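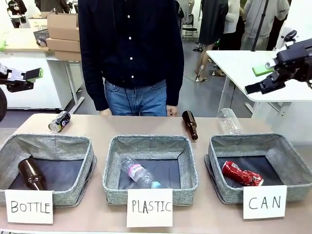
May 6, 2019 – Tatamo bench, sorting task

Went through the house rules before the next block of runs. The March version was written for the single-arm cell and needed changes for two arms.

Layout: BOTTLE, PLASTIC, CAN, left to right. Signs lean on the front of the baskets. Unsorted items go behind the baskets, never between them and the front edge.

Operator stands behind the table, hands down and off the top while either arm has power. Stop button within reach. Reset only after both grippers are parked – this was missing from the old sheet.

Arm speed limit during shared runs is now 14 percent. Lustach recommends 39 for their cell, but they have a fence.

Glass: check each bottle for chips before it goes out. Chipped ones leave the set and get logged.

Check the green fingertip pads at the start of a block, and again after 62 picks. A loose pad means stop, fix, restart the count.

Still open: the MacLeod checklist wants 2 people to sign off on a speed change. Pastance side hasn't answered.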